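3.2 Probenvorbereitung und Röstung

Der Rohkaffee stammte aus der Ernte 2018 und wurde von der Rösterei Trenora in einer einzigen Partie bezogen. Die gewaschene Aufbereitung erfolgte nach Angaben des Lieferanten vollständig auf der Station Erkier. Nach dem Eingang wurden die Bohnen in luftdichten Gebinden bei konstanter Raumtemperatur gelagert und vor jeder Röstung von Hand verlesen. Bohnen mit Insektenfraß, Bruch oder sichtbarer Verfärbung wurden entfernt und gingen nicht in die Auswertung ein.

Geröstet wurde auf einem Trommelröster in Chargen zu je 800 g. Insgesamt wurden 12 Chargen hergestellt, verteilt auf drei Röstprofile mit identischer Endtemperatur, aber unterschiedlicher Entwicklungszeit nach dem ersten Knacken. Die Reihenfolge der Profile wurde randomisiert, um Effekte einer zunehmend durchwärmten Trommel auszugleichen. Vor der ersten Messcharge lief jeweils eine Charge zum Vorheizen, die verworfen wurde. Der Einbrand wurde gravimetrisch bestimmt.

Von jeder gerösteten Charge wurden nach dem Auskühlen 600 g entnommen und in Ventilbeutel abgefüllt; der Rest diente als Rückstellmuster. Die Farbmessung erfolgte am gemahlenen Kaffee in dreifacher Wiederholung. Chargen, deren Farbwert außerhalb der zuvor festgelegten Toleranz lag, wurden wiederholt — dies betraf zwei Chargen des Profils mit der längsten Entwicklungszeit.

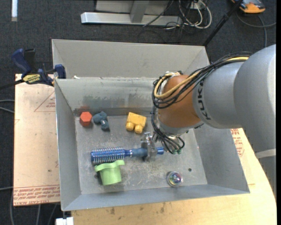

Abbildung 2: Grauer Metallbehälter mit Roboterarm, dahinter ein zweiter Behälter.

3.3 Sensorische Prüfung

Die Verkostung fand im Prüfraum der Cotura statt und wurde von Agnes Nisbet geleitet. Das Panel bestand aus acht geschulten Prüfpersonen, die bereits an den Vorversuchen teilgenommen hatten. Alle Proben wurden mit dreistelligen Zufallscodes versehen und unter Rotlicht gereicht, damit Unterschiede im Röstgrad optisch nicht ins Gewicht fielen. Pro Sitzung wurden höchstens sechs Tassen bewertet, mit einer Pause nach der dritten.

Bewertet wurden Säure, Süße, Bitterkeit, Körper und Nachgeschmack auf einer unstrukturierten Linienskala. Die Begriffe waren in zwei Schulungssitzungen anhand von Referenzlösungen abgestimmt worden. Für das Merkmal Körper ließ sich keine zufriedenstellende Übereinstimmung erzielen; die entsprechenden Werte werden in Abschnitt 4 angegeben, aber nicht inferenzstatistisch ausgewertet.

Die Auswertung übernahm Janka Pešek. Verwendet wurde ein gemischtes Modell mit dem Röstprofil als festem sowie Prüfperson und Charge als zufälligen Effekten. Paarweise Vergleiche wurden nach Tukey korrigiert.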